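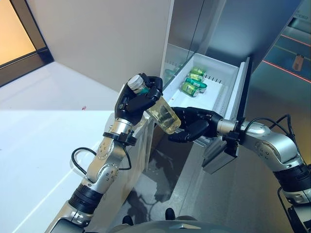 Pruststead to open shared kitchen on Marwat Street

Thursday, August 8, 2019

A shared kitchen for people who live alone will open next month in the former shoe store at 43 Marwat Street, the town of Pruststead has confirmed.

The kitchen will be open on weekday evenings from 5 to 9. Residents can cook their own supper there, store food between visits and eat at one of six long tables. A place costs $50 for three months, and the first 149 people to register will pay nothing until the new year.

Evie Gosling, who runs the project, said the idea came out of a housing survey the town mailed in July. It drew 2,591 replies, and a large share came from people in one-room apartments with a hot plate and no oven. 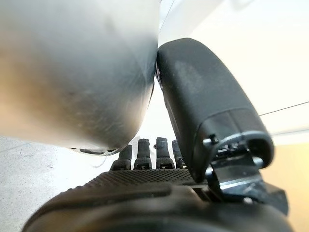 "We kept reading the same thing," Gosling said. "People said they had stopped cooking. They were eating cereal over the sink, and they didn't like it."

The town is paying the rent for two years. Wovitier, the appliance store on the corner, is lending two ranges and will service them. Each member gets a shelf and a marked bin in a shared refrigerator – anything left longer than a week will be thrown out.

Some neighbors have raised concerns about parking. Marwat Street has meters on one side only, and the lot behind the Giko bakery closes at 7. Harish Chettiar, who lives across the street, asked the town to keep the lot open later.
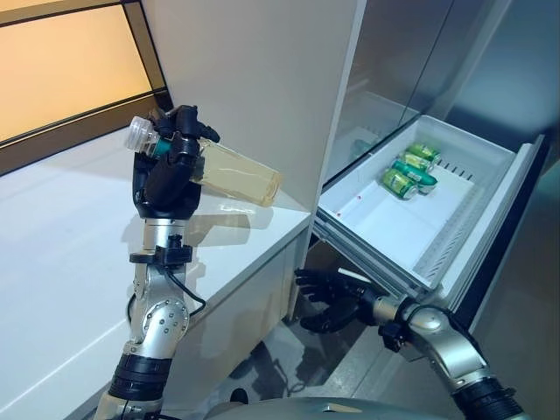

"I have no problem with the kitchen," Chettiar said. "I might sign up myself. But I already circle the block twice most nights."

Gosling said she has written to the bakery and expects an answer before opening day. Bike racks will go in by the side door.

Registration is at the town hall front desk. Bring proof of address. Members must be 18 or older and may bring one guest per visit.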